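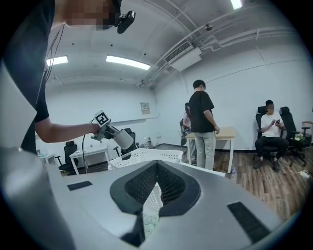 手持夹爪采集与回放软件 开工前检查表(附批注)

适用范围:Fater 采集间,手持夹爪、头戴相机,以及接在后面的 Gokis 录制服务、Tazi 位姿跟踪和 Pillesell 轨迹规划
本次填写日期:26/05/2024
填写方式:每条后面写“合格”“不合格”“待复查”或“不适用”,批注写在条目下方,写长一点没关系,写错了划掉就行,别撕页

写在前面的几句话

各位好。这份表从三月那一版改过来,中间断断续续加了不少东西,有几条是大家在旧表空白处用铅笔写的,字挤得很小,我一条条认出来抄进了正文,认不准的先放在最后的待定栏里,哪位认得自己的字迹请帮忙补一补。表比以前长了,我知道开工前大家都想快点把夹爪拿到手里,所以把必须停工的条目都集中在每一节的开头,时间紧的时候至少把那几条看完。

检查的时候最好有个伴,一个人看屏幕,一个人拿设备,嘴里说出来,对方应一声。听着有点老派,可是好多问题都是说出口的那一刻才发现的。

第一部分 场地与线缆(软件能不能好好跑,先看地上)

1.1 地面插排的位置和走线
检查内容:插排不在采集人员的走动路线上,线缆贴边或者从椅子后面绕过去,插头插到底。
结果:待复查
批注:右手边椅子那一带,插排平放在地板上,白线朝椅子的方向拉过去。坐着休息的时候没什么,站起来推椅子时请低头看一眼,轮子压线比人绊线更常见,压久了外皮会变扁。等下次把线槽拿来,我想让它贴着墙走,这条就可以改成合格了。

1.2 手持夹爪自带线缆的余量
检查内容:线从夹爪下方出来后留有活动余量,手臂完全伸直时不绷紧,手臂垂下时不拖地,不缠腿。
结果:合格
批注:夹爪端起来的时候,黑色细线从下面自然垂着就好,不要为了好看往手腕上绕。绕过的人都知道,转腕的时候线会带着夹爪偏一点点,Tazi 那边看到的就是一段莫名其妙的慢漂移,我们为此查了一整个下午的滤波参数,查到最后把线松开,漂移就没了。

1.3 头戴相机的线
检查内容:线从头侧顺到胸前,低头、转头、弯腰各做一遍,接头不松动。
结果:合格
批注:请真的做一遍,不要只用手拽一拽。低头看桌面是采集里做得最多的动作,接头偏偏最怕这个角度。线垂在胸前的话,弯腰时别让它落到夹爪活动的范围里面。

1.4 饮水与液体
检查内容:水瓶盖紧,不放在操作桌面上,也不放在插排旁边。
结果:合格,有建议
批注:桌腿边的地板上有一瓶水。那个位置离夹爪倒是远,可是围着桌子转身的时候很容易踢到,建议和靠后墙那一堆瓶子放到一起去。喝水大家随意,多喝点,空调一开嗓子很干的,只是喝完顺手放回去。

1.5 旁观与等候人员
检查内容:不参与本轮录制的人坐着或站在工作区外,录制开始前口头打过招呼。
结果:合格
批注:等候的同事坐在椅子上看手机完全没有问题,别在录到一半时从桌子和采集人中间穿过去就好。头戴相机会把屋里的人都拍进去,人脸处理那一步在 3.6,请不要跳过。

1.6 筐、收纳物和桌椅
检查内容:白色塑料洗衣筐、闲置椅子、小边桌都不挡退路,采集人后退时身后是空的。
结果:合格
批注:操作的时候眼睛盯着手,后背是没有眼睛的。旁边的同事如果看见采集人一直往后挪,请出声提醒,声音录进去也没关系,音轨本来就不参与训练。

第二部分 时间同步与录制(Gokis)

本节停工条目:2.1、2.2、2.4。任何一条不合格,先不要录,录了也是白录,还白白占硬盘。

2.1 主机时钟
检查内容:打开 Gokis 面板,主机时钟状态为锁定,左右两路夹爪和头戴相机都报告同一个时钟源。
结果:合格
批注:面板上那个绿点有时候会骗人。它只说明服务活着,不说明时钟锁住了。请点进详情页看时钟源那一行的文字,三路写的应该一模一样。如果有一路写的是“本机”,把那一路的进程单独重启,不用重启整台主机,上次有位同事把主机重启了,其他人没存的标定也跟着没了,大家心疼了好久。

2.2 端到端延迟
检查内容:运行延迟自检脚本,头戴相机画面相对夹爪位姿的延迟不超过 240 毫秒。
结果:合格
批注:三月那版写的是“延迟正常即可”,什么叫正常呢,每个人心里的正常都不太一样,所以这次把数写死了。超出的时候先看是不是有人在同一台主机上跑 Pillesell 的批量规划,那个东西很能吃资源。确认没有,再去看相机的压缩设置。请不要直接去改脚本里的阈值,我在仓库里看到过这样的提交,就不说是谁了,大家心里有数,下次来问一声就好,我们一起看。

2.3 丢帧统计
检查内容:空录一小段,丢帧计数应为零;若不为零,记录出现在哪一路。
结果:待复查
批注:头戴相机那一路偶尔跳一下,重插之后又好了。我怀疑是接头而不是驱动,可是没有证据。下一位检查的同事如果也碰到,请把日志一起留下来,文件名后面加上“丢帧”两个字,我好找。

2.4 磁盘余量
检查内容:录制盘剩余空间不少于 585 GB,临时目录里没有上次没收尾的片段。
结果:合格
批注:不够的时候不要自己删,先看上传队列走完没有。队列显示完成,再看远端校验是不是也通过了,两个都对上才可以清。没收尾的片段也请不要顺手删掉,里面有几段是故意留着给 Tazi 复现问题用的,文件夹名里带“留”字。

2.5 开始与停止指令
检查内容:分别从面板、夹爪按键、键盘快捷键触发一次开始和一次停止,状态切换一致。
结果:合格
批注:重点看停止。开始没反应,大家马上会发现;停止没反应,经常是夹爪都放下了、人也走到一边聊天了,录制还在跑。后处理的同学打开一看,好长一截天花板。

2.6 片段命名
检查内容:任务名、操作人代号、序号三个字段自动填好,没有沿用上一轮的任务名。
结果:合格
批注:换任务的时候 Gokis 不会主动提醒,这个需求我提上去了,还在排队。眼下只能靠大家换任务时看一眼左上角。

第三部分 感知与位姿跟踪(Tazi)

本节停工条目:3.1、3.3。

3.1 标记板外观
检查内容:夹爪顶部的黑白方形标记贴合平整,白边完整,没有翘角、污渍、反光胶带。
结果:合格
批注:外面那一圈白边和里面的黑白格子一样重要,Tazi 是先找到方框再读里面的图案。有人觉得白边多余,想裁窄一点好装壳,请手下留情。擦的时候用干的软布,不要用酒精,墨会花。

3.2 标记编号登记
检查内容:Tazi 配置里的标记编号与实际夹爪一一对应,左右没有对调。
结果:合格
批注:左右对调的时候,界面上看着一切正常,轨迹也很顺,等到回放才发现两只手换了位置。检查办法很简单,只举一只夹爪,看屏幕上动的是不是那一只。请两只都试,只试一只的话,另一只可能根本没登记上。

3.3 标记遮挡
检查内容:按正常操作姿势握持,手指、袖口、线缆不盖住标记;常用动作范围内跟踪不中断。
结果:合格
批注:从手柄这边握,顶面让出来。累了以后手会不知不觉往上挪,指尖就搭到白边上去了,这个我自己也常犯。Tazi 丢失跟踪后会用惯性数据硬撑一会儿,曲线看着还连着,其实已经在猜了,所以要看的是置信度那一栏,不要只看曲线。

3.4 照明
检查内容:顶灯全部打开,标记在各个朝向下没有整片反白。
结果:合格
批注:屋顶是白的,又带弧度,光打下来挺匀,这是这间屋子很讨人喜欢的地方。夹爪举高、标记面正好朝着灯板的那个角度还是会反白,曝光锁定以后好多了。请确认曝光是锁定状态,自动曝光在转头的时候会追着灯跑。

3.5 手眼标定的有效期
检查内容:最近一次标定距今不超过 7 天,期间夹爪没有摔过、拆过,头戴相机没有换过夹位。
结果:合格
批注:没到期但是摔过的,按到期处理。摔了请讲出来,我们不记名,也不扣什么,重新标一次的工夫喝杯茶就过去了。怕的是没讲,后面一整批数据都带着一个小小的偏角,训练的时候谁也想不到往那里查。
标定文件存好之后看一眼修改时间,旧版界面有个毛病,点了保存会弹出成功提示,文件却没有写进去。新版应该修了,我还是不太放心。

3.6 人脸处理
检查内容:后处理流程里的人脸打码已启用,抽查片段中的旁观人员和操作人员都已处理。
结果:合格
批注:抽查的时候请特别挑脸只露出一部分的画面,比如人站得很近,脸只在上边缘露出一点。检测模型对正脸很有把握,对半张脸就差一些。漏了的请标出来交给后处理,原始片段在处理完之前不出这台主机,也不要截图发到群里,哪怕是很好笑的那种。

3.7 夹爪开合读数
检查内容:完全张开与完全闭合时,Tazi 给出的开合值分别落在标定区间两端,中间连续无跳变。
结果:待复查
批注:慢慢合一次,快快合一次。慢的时候看有没有台阶,快的时候看有没有滞后。今天有一只在接近闭合的地方稍微顿了一下,像是读数量化的问题,也可能是机械上有点涩,两边都得看,先记下来。

第四部分 规划与回放(Pillesell)

这一节只有当天要做回放的时候才填,单纯采集可以整节写“不适用”,然后早点去吃饭。

4.1 仿真先行
检查内容:待回放轨迹已在仿真中完整跑过,无碰撞告警,无关节超限。
结果:不适用(今日只采集)
批注:轨迹是人手采来的,人的手腕能去的地方,机械臂未必去得了。Pillesell 遇到去不了的点会自动找一个近似解,默认设置下它只在日志里提一句,界面上不弹窗。请把“近似解提示”打开,看到提示就停下来瞧一瞧它近似成了什么样子。

4.2 速度上限
检查内容:首次回放使用低速档,配置文件中的速度上限未被任务脚本覆盖。
结果:不适用
批注:注意“覆盖”这两个字。界面显示低速,任务脚本里又写了一行高速,最后生效的是脚本。这个优先级我一直觉得反了,已经提过意见,改之前请大家搜一下脚本里有没有速度字段。

4.3 坐标系
检查内容:轨迹所用坐标系与机械臂基座坐标系之间的变换已加载,版本与标定文件一致。
结果:不适用
批注:变换没加载的时候,Pillesell 会当作单位变换来用,不报错。仿真里看就是轨迹跑到了桌子下面或者墙里面,一眼就能认出来,所以 4.1 真的不能省。

4.4 停止优先级
检查内容:软件停止、面板停止、实体急停依次触发,三者均可独立切断运动;恢复时需要人工确认。
结果:不适用
批注:测试顺序请从软件的开始,急停放最后。急停按下以后 Gokis 的录制要不要跟着停,这件事大家讨论过几次,目前的做法是不停,好把前后的数据都留住。如果您觉得不妥,请写在下面的待定栏里,我们再商量。

4.5 轨迹平滑
检查内容:平滑窗口采用默认值,接触阶段不做平滑。
结果:不适用
批注:把接触那一段也磨平了,曲线会漂亮很多,夹爪却总是在该用力的时候慢半拍。想调窗口的同事请另存一份配置,名字写清楚,默认的那份留给大家用。

第五部分 版本与记录

5.1 软件版本
检查内容:Gokis、Tazi、Pillesell 三者版本写入本轮记录,且在兼容表内。
结果:合格
批注:兼容表在共享目录里,第一页。Tazi 升级以后记录格式多了一个字段,老版 Gokis 会把它悄悄丢掉,所以升级请一起升,别一个一个来。

5.2 配置改动
检查内容:当日对配置所做的任何改动已提交,提交说明能看懂。
结果:合格
批注:“改了点东西”不算说明。写一句为什么改就够了,中文英文都行,写长了更好,我爱看。

5.3 抽样回看
检查内容:每轮结束后抽 2 段完整回看,画面、位姿、开合值三者对得上。
结果:合格
批注:抽的时候别总抽开头,人在开头都比较认真。中间靠后的最能看出问题,手酸了、注意力散了,握法也变了。回看的时候请把三条曲线和画面并排放,拖着进度条慢慢走,看夹爪碰到东西的那一刻几条曲线是不是同时有动静。

5.4 交接
检查内容:未关闭的问题口头交接一遍,并写入下方清单。
结果:合格
批注:光写不说,下一位可能来不及看;光说不写,过了中午就忘了。辛苦大家两样都做。

未关闭的问题

插排走线,等线槽到位后复查(1.1)
水瓶位置,请下一轮开工前挪到后墙边(1.4)
头戴相机一路偶发丢帧,需要日志(2.3)
一只夹爪接近闭合处读数停顿,软件和机械两边都查(3.7)

待定栏(从旧表铅笔字抄来,欢迎认领)

“转换标记后要清缓存?”后面还有几个字看不清,像是“不然会闪”。我试过,没有闪,可能跟版本有关。

“左手先停右手后停,片段长度不齐”,旁边画了个问号。这条我觉得是真的,Gokis 以最后停的那一路为准,前面停的补空值,后处理要不要把空值裁掉,请写这条的同事来找我聊聊。

“手套”,只有这两个字。是说戴手套会挡住标记,还是说天冷要备手套,我想了很久也没想明白。

“急停后录制不停,硬盘会不会满”,回答一下:按 2.4 的余量是够的,除非忘了停就回家了。

下一轮检查的同事请直接在本表后面接着写,用不同颜色的笔,日期写在批注末尾,纸不够了抽屉里还有。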